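25 Apr 2025
Notebook, hand-held gripper collection, stair hall site
Written by Glória Cardoso. Marlene, please correct where I am wrong.

Started with the state of the count, so that I do not have to search for it again. The target for this site is 1,667 episodes. After the morning transfer we have 1,015 accepted in the Pledari folder. Rejected ones are kept in a separate folder and are not in this number. Please do not delete them, I want to look at the failure types when there is more time.

Tasks on the list now: pick and place of small boxes, bottle upright to bottle upright, cable into tray, and the two-hand task where one gripper holds and the other pulls. The two-hand task is the slowest and it is also the one Verstraete asks for most often. I propose that we do it in the first part of the day, when the hands are fresh. In the afternoon my wrist starts to rotate by itself in the middle of the reach, and in the replay it is visible as a small hook in the path.

Mapping pass. We still begin each block with a slow sweep of the room before the first episode. The tool goes up, then left, then back to the table. Marlene asked if it can be made shorter. I tried with a faster sweep and tracking was lost at the point where the view passes from the wall to the ceiling. I returned to the old speed, 10 seconds for the full pass, and the map closed in every block after that. So for the moment we keep the slow one.

What helps in this room is the ceiling. The beams give many long straight edges and the staircase gives a lot of corners at different distances. The white wall on the left is weak, except where the red characters are printed. If the sweep stays too long on the plain part of the wall, the number of features goes down quickly. I asked Kenico if their tracker can hold the last good pose for longer, no answer yet.

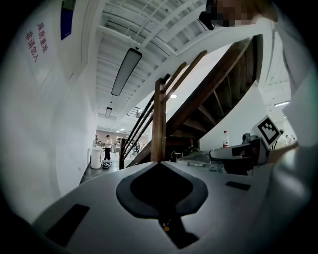 View from the gripper during the mapping pass. Stairs and ceiling beams at the back, second gripper with its marker on the table at right.

Marker on the second gripper. It is found well when the device lies on the table, also when it is tilted. The problem is when the operator's sleeve comes between the camera and the marker, then we lose the relative pose and the two-hand episode can not be used. I changed the instruction sheet: sleeves rolled above the wrist, and the elbow stays out to the side. With short sleeves there was no difference between operators, so I believe it is only the cloth.

Exposure. The hanging lights are in the view in the sweep, and when the tool comes down to the table the first images are too dark. I fixed the exposure at one value for the whole block. Now the lamps are burned out a little, but the table is stable. For the policy the table is what matters. For the tracker I compared both settings on the same movement and the path was the same within what I can measure by hand.

People in the background. Faces are blurred in the transfer step, before anything goes to Mornel. I checked a part of the output from yesterday by eye. Two episodes had a face left without blur for a short moment when the person turned. I moved them to quarantine and wrote to Mornel with the episode names. The blur must be run again with the lower threshold on the full set, not only on these two. I estimate one night of computer time.

Also the blur sometimes covers a hand near the table. This is bad for us, because the hand contact is exactly what we want to learn from. To do: write a check that compares the blurred area with the region of the fingers and gives a warning.

First training. We ran a small test with 800 episodes, single hand only. The bottle task looks reasonable in the offline check, the error grows at the moment of closing. My guess is that the gripper width is logged with a small delay against the images. Marlene saw the same on the old tool in August and corrected it with a constant shift. I do not like the constant shift, but I will try it first – it is one line in the config.

Small things:
Cables on the table should be taped before the bottle task. Yesterday one was pulled along with the bottle and I had to reject the whole block.
Battery of the left tool goes down faster than the right one. Swap them tomorrow and see if the problem moves with the battery or stays with the tool.
Operators forget to say the task name at the start. I put the list in large letters beside the table.
Marlene has the only copy of the new calibration board file. Please put it on the share.

Next: delay test, blur again over night, then continue with two-hand episodes from the number where we stopped.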